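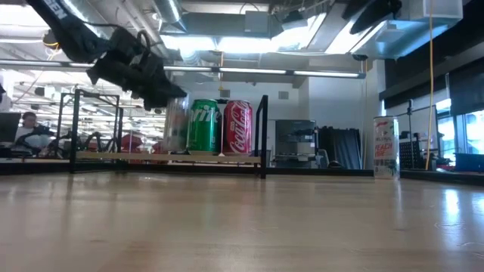 Section 2 of this guide covers the purchase planning that must be finished before a Prernden tabletop cell is ordered. Most budget overruns on these cells come from items outside the arm quotation: end-of-arm tooling, table fixtures, power drops and test stock. The test stock is the cheapest of these and the one most often left off the list. A can-handling task needs at least the mix of items the cell will meet in service – a clear cylindrical container, standard soft drink cans, and a slim can of the kind standing alone at the far side of the table – and the gripper must be specified against all of them. A gripper chosen from the standard can alone may have to be bought twice.

2.1 Before you start

Have the following on hand:

Floor plan of the proposed bay, with windows and columns marked
List of objects to be handled, with diameter, height, and filled and empty mass
Name of the person who approves capital purchases at your site
Planning worksheet PW-2 (back of this binder)

Allow one working session for the worksheet. Do not request a quotation from Pevdale or any other reseller until lines 1 to 14 are filled in. Quotations issued against a partial worksheet are normally reissued, and the second one carries a new expiry date.

2.2 Setting the object list

1. Enter every object on lines 1 to 5 of the worksheet. If there are more than five, group them by diameter and enter the largest and smallest of each group.

2. Mark each object as opaque, transparent or reflective. Transparent and reflective items affect the camera selection in 2.4.

3. Enter the opening stroke required. Use the largest diameter plus the clearance given in your gripper data sheet.

4. Enter the grip force limit for the softest object. An empty aluminum can will usually set this figure.

5. Have a second person check the measurements against the physical objects.

NOTE: Catalogue dimensions are not acceptable for step 3. Measure the objects with calipers.

2.3 Sizing the table and fixtures

1. Draw the arm base on the floor plan and mark the working reach at table height. Reach figures in sales literature are normally given at shoulder height and will overstate what is available at the surface.

2. Place the shelf or rack inside the working reach. Leave room for the wrist to approach from above at an angle without the gripper body touching the uprights.

3. Check the approach again with the cable loop at the wrist included. Cable slack adds to the swept volume and is not shown in the reseller's drawings.

4. Enter the table depth on line 7. The standard Hadedach table is 1025 mm deep. Deeper tables are made to order and add to the lead time.

5. Select the surface finish on line 8. Gloss finishes wipe down easily but return reflections of windows and overhead lights. Matte is preferred where cameras are used and costs the same.

CAUTION: Do not budget for a shelf that clamps to the table edge unless the edge is clear of the rail. The Hadedach rail cannot be removed on site without affecting the warranty.

2.4 Lighting and cameras

Lighting is a budget line, and should be treated as one from the beginning. Overhead strips, uncovered fixtures and daylight can each produce a highlight strong enough to hide the rim of a can.

1. Stand at the proposed table position in the morning and again in the afternoon. Record where daylight falls on the surface.

2. If daylight reaches the table, enter one roller shade per window on line 9.

3. If any object was marked transparent in 2.2, enter a diffuse backlight on line 10, or a second camera at a different angle. Enter both only if the integrator asks for both in writing.

4. Enter camera mounts separately from cameras. They are sold separately.

Hammad Zaidi in Applications Support will review the lighting lines on request. Send the floor plan with the worksheet.

2.5 Power, air and data

1. Identify the circuit that will feed the controller. It must not be shared with compressors, heaters or other motor loads.

2. Overhead cord drops are permitted for accessories. They must be retained clear of the arm's swept volume through its full travel, including homing.

3. Enter the compressed air line on line 12 only if a pneumatic gripper has been selected. Electric grippers do not need it, and sites often pay for it anyway.

4. Enter two network ports: one for the controller and one for the cameras.

WARNING: A hanging cord inside the swept volume can be caught and pulled down by the arm. Reroute the cord before the arm is powered. Do not rely on software limits for this purpose.

2.6 Completing the budget

1. Transfer the totals to the summary page.

2. Add $2000 for spare gripper pads, fasteners and replacement test stock. This amount covers the first year at single-shift use. Double it for two shifts.

3. Add installation and training. Charbonneau quotes these together – ask for them to be split, so that training can be charged to the correct account.

4. Add risk assessment and guarding. A collaborative rating on the arm does not remove the need for either.

5. Check the lead time. The longest item governs, and at the March price list this was the controller at 53 days.

6. Obtain the approving signature and send the worksheet to Ghislain Lachance, Orders Desk. Keep a copy in the site binder.

NOTE: Prices on the summary page are in Canadian dollars and exclude tax and freight. Brokerage fees on imported grippers are charged to the purchaser.

2.7 Changes after ordering

Changes to lines 1 to 5 after the order is placed require a new gripper review. Changes to lines 7 and 8 are accepted until the table is released for cutting. All other lines may be amended at any time before shipment, subject to restocking charges.

Section 2 revised 2018-06-06. Replaces all earlier issues. For site preparation, go to Section 3.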